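What the Grippers Changed at Treloar
Second-year project report, Work and Technology module

3. What we found

By the time our group reached Treloar in May, the firm had already decided that its packing staff would become teachers. Nobody's contract said so. The contract still said "packing operative, grade 2", and the pay agreed with the contract.

Treloar packs dried snacks for small shops. Its plan, called Plerkwood, is to automate the jar line, and for that it needs recordings of hands doing the job. So seven packers now spend their mornings working with hand-held grippers in place of fingers. They take jars to and fro, in the training room at Neltgate or in ordinary living rooms, and every movement is saved for the arm that will one day do the lifting. Target per person: 211 usable recordings a week. A recording is usable if the software says so, and the software does not give reasons.

We had expected to write about job losses. We wrote mostly about wrists. A jar with a screw lid is easy for a hand and a small engineering problem for two padded fingers on a hinge, and people who had packed for years found themselves slow again.
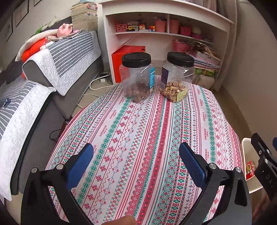
It makes you feel like a beginner at picking things up, one packer told us, and then they ask you to do it more smoothly. She added that she had never before been thanked for moving a jar from one side of a table to the other, and that she would have preferred the money.

Others liked it. The work is quieter than the line and you can sit down between takes. Two of the packers had asked to stay on recording for good, which management called encouraging and did not answer.

3.1 Breaks

On the line, breaks came when the belt stopped. Recording has no belt, so Treloar brought in a timer: 50 minutes on, then a pause. Most people worked through the pause to reach the target. The timer was later moved to a shelf, where it continues to ring.

4. Limits of this study

We spoke to the packers during their shifts, with a supervisor nearby being tactful. We asked to see the Tumanora site, where the first arm is installed, and were sent a brochure. Our questionnaire had a mistake in question 2, so those answers have been left out.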